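Handout 4: Looking after the hand-held grippers
Igor Kuruc

Before use

Check the pads first. Each finger has one textured pad on its inner face. Press along the edges with your thumb. If a corner lifts, clean both surfaces with alcohol and glue it again. Then open the fingers fully and look at the screws on the frames.

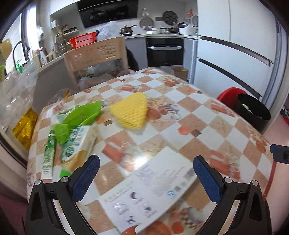

Fig. 1. Fingers open, blue pads and frame screws in view.

Tighten any loose screw by hand with the short driver. Do not use the power driver on these frames. Close the fingers slowly. The pads should meet flat along their whole length.

Grip check

Use one soft block and one thin cloth. A sponge shows whether the jaws close evenly. For cloth, take only a corner and lift.
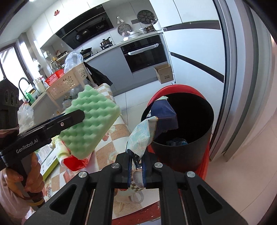 If the cloth slips, wipe the pads and repeat the lift. After 2 slips on clean pads, change both pads as a pair and write the gripper number in the Codport log.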